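4.3 Greiffinger prüfen und einstellen

Dieser Abschnitt gilt für den Handgreifer Valetti mit zwei Kunststofffingern. Die Prüfung ist alle 3000 Greifvorgänge fällig, außerdem nach jedem Sturz und nach jedem Fingerwechsel.

Benötigt werden der Innensechskantschlüssel aus dem Beipack, ein fusselfreies Tuch und ein offener Karton mit Kleinteilen.

VORSICHT: Quetschgefahr zwischen den Fingern. Vor den Schritten 1 bis 4 den Akku entnehmen.

1. Finger von Hand ganz öffnen. Beide müssen ohne Ruckeln laufen.

2. Schraubenköpfe an den Fingern auf festen Sitz prüfen. Lockere Schrauben handfest anziehen. Kein Schraubensicherungslack am Kunststoff.

3. Kanten der dreieckigen Aussparungen auf Risse absuchen. Gerissene Finger immer paarweise tauschen (Bestellnummer 957).

4. Innenseiten der Spitzen trocken abwischen.

5. Akku einsetzen, Greifer einschalten und im Menü Prüfung das Programm 27 wählen.

6. Karton auf den Tisch stellen und die Spitzen so ansetzen, dass die Kartonwand zwischen ihnen steht.
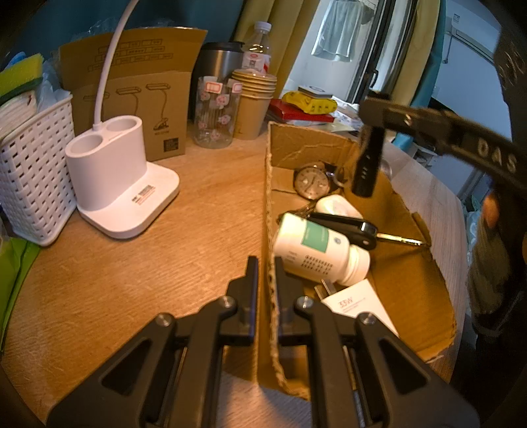
Shaimaa El-Sayed aus der Werkstatt Stindutthorpe empfiehlt, Schritt 6 an drei Stellen der Wand zu wiederholen, denn ein leicht verdrehter Finger falle an einer einzigen Stelle oft nicht auf.

7. Langsam schließen. Beide Spitzen sollen die Wand gleichzeitig berühren. Kommt eine früher an, Nullpunkt nach Abschnitt 4.4 neu setzen.

8. Anschließend ein Kleinteil aus dem Karton greifen, kurz anheben und wieder ablegen.

Hinweis: Meldung 555 beim Schließen bedeutet, dass der Endanschlag nicht erkannt wurde. Greifer ausschalten und bei Schritt 1 neu beginnen.

9. Ergebnis und Zählerstand im Wartungsblatt eintragen.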